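## 4. Setting Up Your Dish Rack and Drip Mat

Welcome to the part of the Folia kitchen guide where the washing-up finally gets a home of its own! Take your time here, because a rack in a good spot saves you a lot of wiping later on.

1. Clear a flat stretch of counter beside the sink, at least 6 inches from the stove.
2. Unroll the Folia mat with the ribbed side up and smooth it out from the middle (a curled edge will settle by the next morning).
3. Set the rack on the mat and press gently on each corner. If it rocks, turn it end for end and try again.
4. Stand your plates between the tines, biggest at the back, and leave a gap after every second one so that air can get through.

**Note:** A rack with low sides is lovely for plates and bowls, but tall glasses do better upside down on the mat itself.

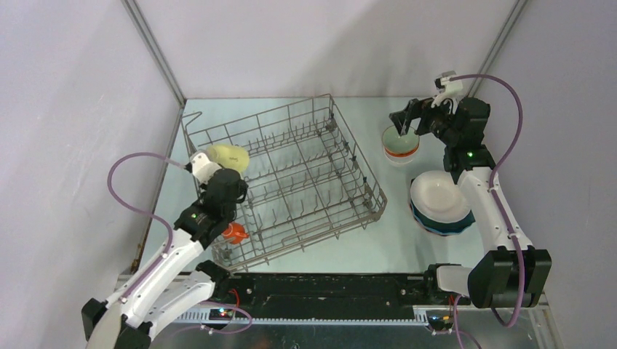 Samah Metwally wrote to us in March that she sets her rack at a slant to the counter, so the long platters can poke out at the corner without bumping the faucet, and we've tried it and rather like it.

5. Once a week, lift everything off and rinse the mat in warm water, no hotter than 110 °F.

**Caution:** Don't put the mat in the dryer, even on low. Hang it over the faucet or a chair back until it's dry on both sides.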